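Nasville has a new student badminton champion, and it is Soltov again. The Soltov women beat Sirkarach 2-0 in Saturday's team final, which makes the word "new" a courtesy.

Sirkarach had the better of the warm-up and the first few rallies. After that the shuttle kept landing where they weren't. Their top pair saved a match point with a shot off the frame of the racket, got a round of applause for it, and lost the next one into the net.

The men's final took a good deal longer. Thibodeaux College, playing in its first final, dropped the opening singles and then won both doubles, the second of them after a delay while a light over court four was persuaded to come back on. The deciding singles finished so late that the hall café had shut, reopened for the coach drivers and shut again.

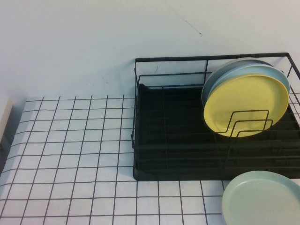 Dish rack and plate on a gridded tabletop.

Thibodeaux took it in the end and carried off the cup, a handsome object with room on the base for exactly one more name. The organisers say a bigger base is being looked into. They said so last year too.

Entries were up, with 50 teams making the trip and more than 200 matches squeezed into the draw. The hall holds 3,000 and for the finals looked fairly full, at least on the side with the heating. Those on the other side kept their coats on and clapped in gloves, so the noise was less than the players deserved.

There were the usual grumbles about line calls. A semi-final between Soltov's second team and the hosts stopped for several minutes over a shuttle that both sides agreed was out, but for different reasons. The umpire gave a let, which pleased no one, and play went on.

The mixed event has been put back to May, as the hall is wanted for a carpet sale. Entry forms are at the front desk. Teams who left kit bags in the away changing room are asked to collect them before then - there are a lot of them, and one has begun to smell.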